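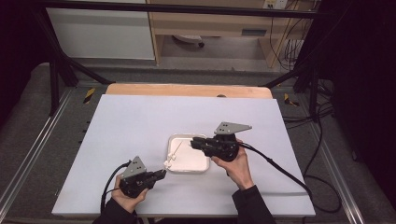 4.3 Recording a set of examples

This section covers two-handed recording with the hand-held grippers. Complete the calibration in section 4.2 first.

1. Lay the white board on the table and place the tray near the middle. Put the stick in the tray.

2. Plug in both gripper cables. Run the right-hand cable off the side of the board so that it does not cross the tray.

3. Hold one gripper in each hand. Keep the triangular plates upright and do not cover the holes with your fingers or sleeves.

4. Start the Prerkton recorder and choose the task name from the list. Wait for both gripper lights to turn green.

5. Carry out the task at an even pace. Pause for a second before the fingers close and again after they open.

6. Return both grippers to the front of the board and press Stop. Mark the example Keep or Discard.

7. Move the tray or turn the stick, then repeat from step 5.

Note: A new task needs at least 500 kept examples before training. Gains are usually small after 2,000. The Cledham set, supplied with the software, holds 2,523 and can be used to check your installation.

Note: Discard any example in which you dropped the stick by accident. If you picked it up again cleanly, mark it Keep and tick Recovery.

Caution: Do not pull a gripper by its cable. Leave enough slack for your arms to reach the far edge of the board.

Caution: Keep your fingers clear of the gripper fingers while the power is on.

If the recorder shows error 390, one gripper has lost tracking. Stop, discard the example and go back to section 4.2.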